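The Moisture Allowance
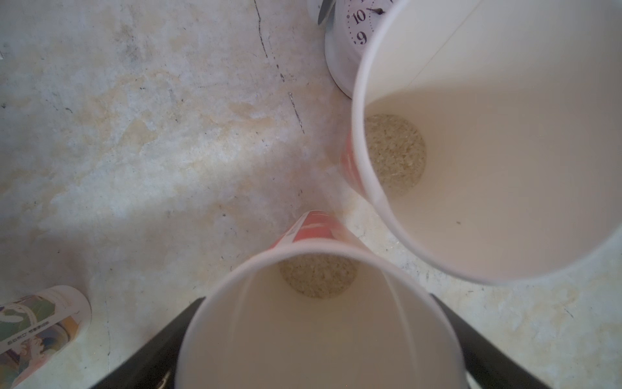 Rice in a paper cup.

Sharada Sundaram rejected lot 746 at ten past four, which meant the form had to be filled in twice, once for the mill and once for the insurer.

The limit in the Hartono contract was 14 percent moisture. The meter read 14.3. She recalibrated it, drew a second sample from the middle of the sack and got 14.3 again.

"The allowance is half a point," said Barry Clegg from the doorway. He had the Kundinley truck idling outside and 50 sacks still to load.

"The allowance was withdrawn in September."

"By whom?"

She turned the binder toward him. Clause 115 was one line long. It bore the signature of Wahyudi Chong, who had run the grain laboratory for longer than the building had had a roof of its own, and who had died in the winter without training a replacement for anything except the meter.

Clegg read the clause. He read the one before it as well. "He used to wave these through," he said.

"He used to write them down as 14 and wave them through. I have his notebooks."

"All of them?"

"All but 2."

The truck's engine stopped. The driver had evidently come to his own conclusion. Clegg took the pen from the counter, signed under Refused by Carrier, crossed it out, and signed under Refused by Laboratory, where his name did not belong.

Sharada initialed the correction. She entered the reading to one decimal place, closed the binder, and went to look for the missing notebooks in the drying shed.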